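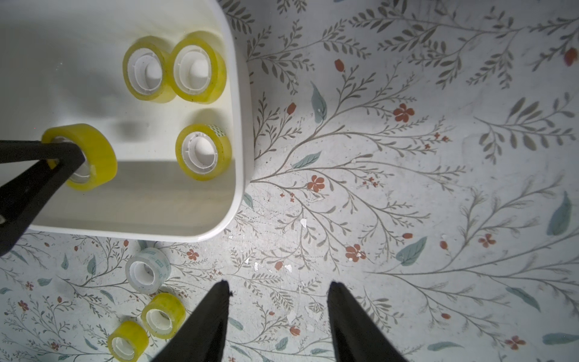

Handling Practical, Session 4: Teaching by Example

Welcome back, everyone, and well done for getting through the calibration sheet, which I know was a bit of a slog. Today is the session most of you signed up for, so let's take our time and enjoy it. You will be working in your usual pairs, one person driving the arms and the other keeping the log, and you swap over halfway through (please do swap, even if one of you is having a lovely time at the controls).

The task is the tape task. Rolls of tape go between the basin and the mat, one at a time, and every roll counts as one attempt in your log. You may pick up a roll by its core or by its outside, whichever you prefer, but choose before you begin and write down which you chose. A roll held through the core tends to swing a little if you rush, so come up slowly and let it settle before you travel sideways. Each pair records 20 episodes today. The course set stood at 3808 episodes when we closed it in December, and I would dearly like your work to sit comfortably beside what is already in there.

A few words on what makes a good episode. Start with the fingers open and still. Move as you would if somebody were watching over your shoulder and trying to learn from you — because in a sense that's what the model will be doing later on. If you fumble a roll, carry on and recover, and mark the episode R in the log. Recoveries are worth keeping. Only throw an episode away if the recording itself has failed.

Before the tape, though, there is the warm-up with the clip. 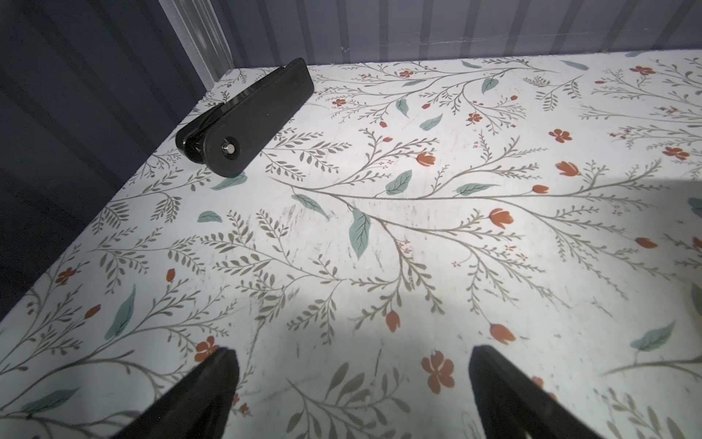
Would it not be quicker to skip the warm-up and go straight to the rolls, Đinh asked last week, and it's a fair question, so I promised to answer it in the notes. Yes, it would be quicker. But a small, flat thing lying near a wall asks you to think about your approach angle in a way that a nice fat roll never will, and the pairs who spent ten minutes on it last time drove more gently afterwards. Try it twice from the front and twice from the side, and jot down which felt easier.

Now for the end of your turn. Leave any rolls where they are until the log keeper has saved the last episode, then park the arms and only then reach in. Save your files under your pair name and the letter of the task, and copy them to the Vevus folder before you go to lunch.

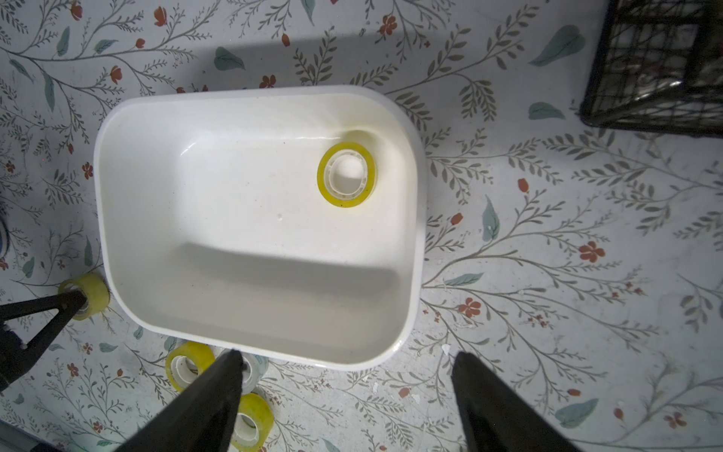
Fig. 3. Tape task, with rolls in and around the basin.

For next time, please replay five of your own episodes at half speed and write half a page on what you would do differently. It needn't be polished; I'm much more interested in what you noticed than in how you put it. Bring the log sheet too, as we'll be comparing notes between pairs.

Nosby course office, Andness, Room 505. Handout updated April 26, 2023. Back to top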